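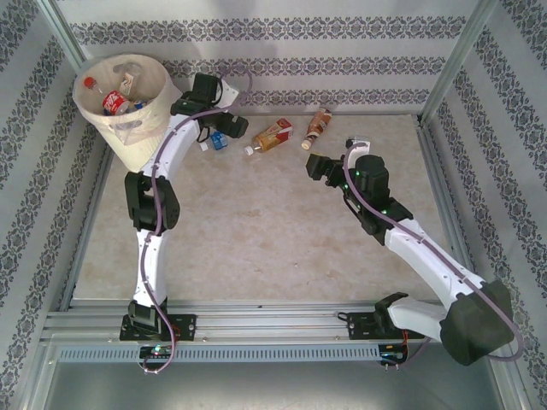
A round, apparently lined bin holding clear bottles, with three more bottles on the tabletop beside it.

A bottle bin is a container used to hold empty drink bottles between use and collection, return or recycling. It is found in kitchens, lunchrooms, workshops and school halls, and is usually kept apart from the general rubbish. The term covers purpose-made containers as well as ordinary tubs and wastepaper bins given over to the task.

Form

Most indoor bottle bins are round or rectangular and open at the top. Round bins commonly taper toward the base, which lets empty ones be stacked inside each other for storage. Handle openings may be moulded or cut into the wall near the rim, usually in facing pairs, so that a full bin can be carried with both hands. Lids are uncommon indoors, as bottles are added one at a time throughout the day.

Capacity is limited more by shape than by weight. Empty bottles come to rest at angles and leave large gaps, and a bin can look full while holding very little plastic. Some households flatten bottles first. Where a deposit is paid, this is generally avoided, because many return machines need to read an undamaged label.

Liners

A thin plastic liner is often folded over the rim to catch leftover drink. Translucent liners are preferred in shared buildings, where the contents can be checked without opening the bag. Programs differ on whether the liner may go in with the bottles. In Jendalholm it must be emptied and kept back, while the neighbouring district of Grindlow accepts tied clear bags.

Sorting

Bottles are normally emptied before they go in. A quick rinse is recommended for milk, juice and sweetened tea, which smell and draw insects in warm weather. Caps are left on under most current rules, although older signs still ask for them to be removed. Paper and film labels can stay in place.

Colour matters at the sorting plant. Clear plastic fetches the best price, followed by light blue and green; brown and other dark plastics are harder to sell. Full-length sleeves can hide the colour of the bottle underneath and are a frequent cause of missorting. Snack wrappers and other soft packaging are the most common stray items.

Local use

The Jendalholm bottle program began with 23 bins in public buildings and now has 870, most of them the cream Drata model with a tapered wall. Emptying takes place each Saturday along 13 routes. Bottles are taken to the Shaikh depot — a former dairy on the Grindlow road — where they are sorted by colour and baled.

See also

Container deposit
Kerbside collection
Wastepaper bin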